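Ticket 2174: Bin planner reports "no collision-free path" on clear grasps
Project: Berge cell, picking stack
Component: motion planning / scene update
Reported by: Rocío Trujillo
Assigned to: Margit Boström
Priority: High
Status: Open, workaround in place

Original report (Rocío Trujillo)

Since the update to the Nuvbridge planner the cell gives up on objects it has no business giving up on. The grasp detector proposes a grasp, the score is fine, the planner thinks for a while and comes back with NO_PATH. Then it tries the next candidate, same answer, and so on until the candidate list is empty and the run stops with "bin exhausted". The bin is not exhausted. I can see the objects.

The release notes say the new version has "more reliable planning in confined spaces." I would like to know whose confined spaces.

Steps to reproduce:
1. Start the cell with the default bin profile.
2. Put a mixed set of objects in the bin, most of them toward the left wall.
3. Run the pick loop with logging set to verbose.
4. Wait. It fails on the first or second pick more often than not.

Expected: the arm picks the object with the best reachable grasp.
Actual: every candidate rejected.

Log excerpt:

grasp: candidates received
plan: candidate A, goal state valid
plan: start state in collision (link: gripper_cable, object: scene_cloud)
plan: attempting start state repair
plan: repair failed
plan: NO_PATH
plan: candidate B, goal state valid
plan: start state in collision (link: gripper_cable, object: scene_cloud)
plan: NO_PATH

It goes on like that. I have attached the full log and the config folder.

Comment (Margit Boström)

First answer from Nuvbridge support was to recalibrate the camera. That is always the first answer. I did it anyway so that we don't have to argue about it later. Calibration error is within the limit we set at commissioning. Ran the pick loop again, same failure, same message.

I don't think this is a calibration problem. Look at the log line again. It doesn't complain about the goal. It says the start state is in collision, before the arm has gone anywhere. The planner thinks the robot is already touching something when it is hanging in free space over the bin.

Comment (Rocío Trujillo)

Second answer from support, for the record: "increase the planning timeout." I set it to 23 seconds, which is a silly amount of time for a pick. It now takes 23 seconds to tell me the same thing. Set it back to 3.

A longer timeout can't help if the start state is rejected. The planner has nothing to search from. I wrote that back to them and asked that somebody read the log before answering.

Comment (Margit Boström)

Replayed the recorded point clouds offline with the old planner version and the new one, same robot states, same candidates. The set has 138 failed plans in it.

Old version: finds a path in all but a handful, and those few really are bad grasps, jammed against the wall.
New version: start state in collision on every one.

So the regression is in the planner or in what it is fed, and the grasp detector can be left out of this. I would ask that we stop touching the detector thresholds in the meantime. Somebody lowered the minimum score during the week and it did nothing except produce worse candidates for the planner to reject.

I then dumped the collision scene. There is a blob of points to the left of the last joint and another over it, and they don't belong to the bin or to any object. They move with the arm. When the arm goes up they go up.

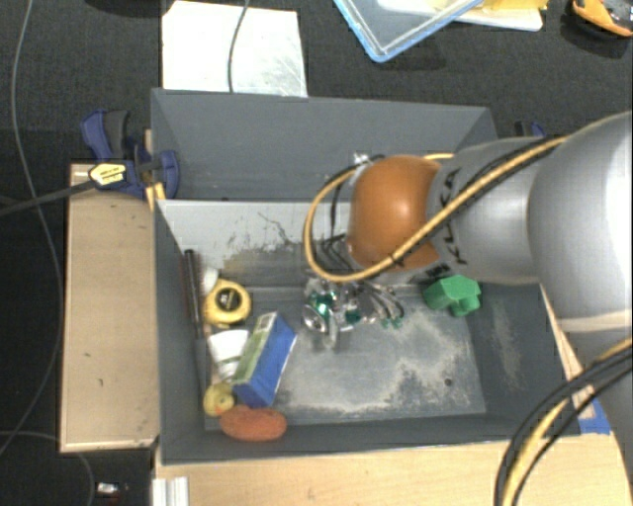
Cell view with the gripper over the bin. Note the cable loop left of the orange joint cover; the robot model has no such loop.

The stray points are the cable. It runs diagonally over the arm, swings out wide and curls back, and the depth camera sees all of it. The self-filter is supposed to remove robot points from the cloud before it goes into the collision scene, but it can only remove what is in the model. Our model has one straight capsule for the hose pack, called gripper_cable, lying close along the link. The real cable sticks out a good deal further than that. Whatever falls outside the capsule plus padding stays in the cloud and becomes an obstacle, and that obstacle touches our capsule.

It also explains why some picks go through. The green block over on the right goes more often than the group on the left. I don't want to make too much of that, as I haven't separated position from wrist angle, and the shape of the loop changes with the wrist.

Comment (Rocío Trujillo)

Fine, but the cable was like this before the update. Nobody rerouted it. Why did the old version cope?

Comment (Margit Boström)

Because the old version was wrong in our favor. I compared the two default configs line by line. Three things changed:

self_filter.padding went from a generous value to nearly nothing. The changelog has this under "improved accuracy."

start_state.ignore_attached was true and is now false. This one isn't in the changelog at all. With it set to true, contacts between the cable link and the scene cloud were ignored at the start of a plan.

scene_cloud.persistence is new. Points stay in the scene for a while after the camera stops seeing them. The arm moves, the cable moves with it, and the old cable points stay behind as a ghost. So the arm can be blocked by where its own cable used to be.

The third one worries me most. The first two give failures we can repeat. The third depends on timing and on where the arm was last, and it would look random to anyone at the cell.

Comment (Rocío Trujillo)

Support answered again. They suggest we switch on "adaptive scene cleaning," which is a trained filter that decides which points are noise. I asked what it was trained on and got a link to the product page.

I tried it on the recordings. The start state errors go away. So does a good part of the long dark rod that leans on the left wall. The filter decides a thin dark thing is cable and deletes it, and the planner is then happy to send the gripper straight through it. I don't call that a fix. It turns a cell that stops into a cell that crashes, and given the choice I'll keep the one that stops.

Switched it off. Please leave it off. I have put a comment in the config file saying so.

Comment (Margit Boström)

Agreed on leaving it off. What I have done so far, on the branch for this ticket:

1. Replaced the single capsule with a chain of spheres that follows the loop. The positions come from a set of recorded wrist poses and I interpolate between them. It is crude, but it covers the real cable in the poses we use for picking.

2. Put self_filter.padding back to the old value for the cable link only. The other links can keep the tight padding. It does help near the walls, I'll give them that.

3. Set scene_cloud.persistence to zero.

4. Left start_state.ignore_attached at false. I know setting it to true would make the ticket go away. I would rather have the planner complain when the model is wrong than hide it again until the next update.

Replay of the 138 failed plans on the branch: all start states valid. The handful of bad grasps against the wall still fail, as they should.

Comment (Rocío Trujillo)

A replay is a replay. The cable in a recording does what it did on the day. I want to see this on the arm before anyone writes "resolved."

Questions I still have:

What happens when the loop shifts? It isn't fixed along its whole length. If somebody swaps the gripper and puts the cable back a bit differently, your spheres are in the wrong place and we are back here.

Does the padding around the loop cost us the objects by the left wall? A fatter filter eats real points too. If the cable passes close to a tall object, we delete part of the object. That is the same fault I just complained about in their trained filter, only smaller.

Comment (Margit Boström)

Both fair.

On the first: I'm adding a startup check. The arm goes through a few poses above the bin, the camera looks for points outside the filtered model, and if there are too many near the cable link the cell refuses to start and says why. The message will read "cable does not match model" so that the operator doesn't go off and recalibrate the camera.

On the second: yes, it costs something. I don't have a number for it yet and I'm not going to guess one. The better way is to take the cloud from a pose where the arm is out of the camera's view, then plan against that and not refresh during the approach. It adds a little cycle time and it assumes nothing moves in the bin in between. For this cell I can live with that. For the Grisden cell, where parts roll, I'm not so sure.

Comment (Rocío Trujillo)

27th August. Ran the branch on the real arm at reduced speed. Pick loop ran with no start state errors. One NO_PATH, on the small box next to the white cup-shaped thing, and I think the planner was right, the grasp it got was poor. Turned the persistence setting back on for one run to see whether Margit's theory holds, and the errors came back right away. Turned it off, gone again. So that part I believe.

What I don't believe yet is that it stays good at full speed, where the cable swings. The sphere chain is built from poses where the arm stood still.

Workaround for anyone else on the new version (Wirov, I know you are):
- set scene_cloud.persistence to 0
- restore the old self_filter.padding on the cable link
- keep adaptive scene cleaning off
- run at reduced speed until this ticket is closed
- do not raise the planning timeout, it does nothing here

Comment (Margit Boström)

Sent Nuvbridge the config comparison and the replay set. Asked for two things: that changed defaults are listed in the release notes, and that "start state in collision" comes with the offending points attached so we don't have to dump the scene by hand. They replied that the request has been forwarded to the product team.

Planner version is pinned in the deploy script from now on. No automatic updates on any of the picking cells.

Remaining before close:
- startup check, code is written, needs review (Rocío)
- full speed run with cable swing recorded (Margit, first week of September)
- cost of padding at the left wall, measure with and without
- decide whether Grisden gets the frozen cloud or not

Status stays Open.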